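Lab notebook – open day, February
Present: me, Duyên Hồ, Declan Hayes, and Finbarr Keogh for the afternoon half

Doors opened at 10:00 and we were still fighting with the projector at 9:50, so not our finest start. The Lenihan room holds 85 if you take out the back tables, and we had people standing in the corridor for the first talk. Duyên's sign-in sheet came to 286 by closing, which is a lot more than we printed handouts for. Next time print 400 and be done with it!

I ran the simulation station on the big screen. Conall Mac Mathúna from Grarlow had asked ahead of time to see the tennis ball task, the one where the arm loads balls into the clear tube, and his whole group stayed for it (bless them, it was right before lunch). We kept the coconut on the table as the distractor object. Kids loved the coconut. One of them wanted to know if the arm could put that in the tube too, and I said we could find out some other year.

Stills from the viewer, all with two balls already in the tube:
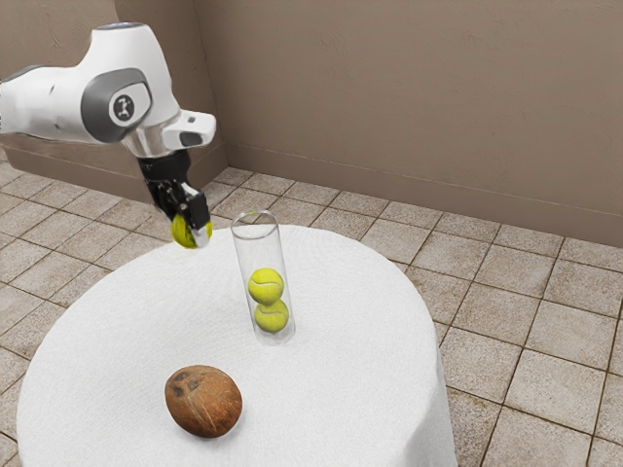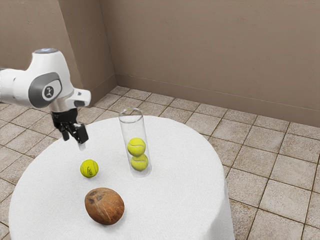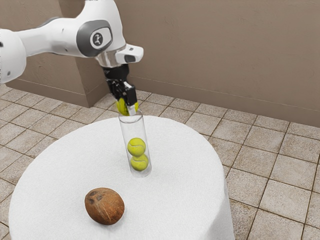

Lorcan Mac Carthaigh asked the best question of the day, about how much slack we allow between the ball and the tube wall before we call it a miss. I gave him a fuzzy answer and he noticed. I need to look up what the success check really tests – I think it only looks at the final ball position and doesn't care about bumping the rim, but I've been saying that from memory for months. Declan thinks the same, and he's been going from memory too, so that's no help.

Finbarr took over after lunch and switched to the Trakon build, which has the nicer menus but takes forever to load a room. Twice he ended up talking about tablecloth textures to fill the gap. He's good at it. Still, I'd stay on the old build for anything with an audience until the loading is fixed.

The Busonier people want a longer session, just for their team, with time to drive the arm themselves. I said yes without checking the calendar. Duyên has opinions about this.

To do:
– read the success check and email Lorcan a proper answer
– ask Finbarr where the load time goes in Trakon
– second mouse for the sim station (the scroll wheel on ours is shot)
– find out who walked off with the HDMI adapter, it has green tape on it
– send Conall the stills he asked for

Packed up by 5:30. My voice is gone.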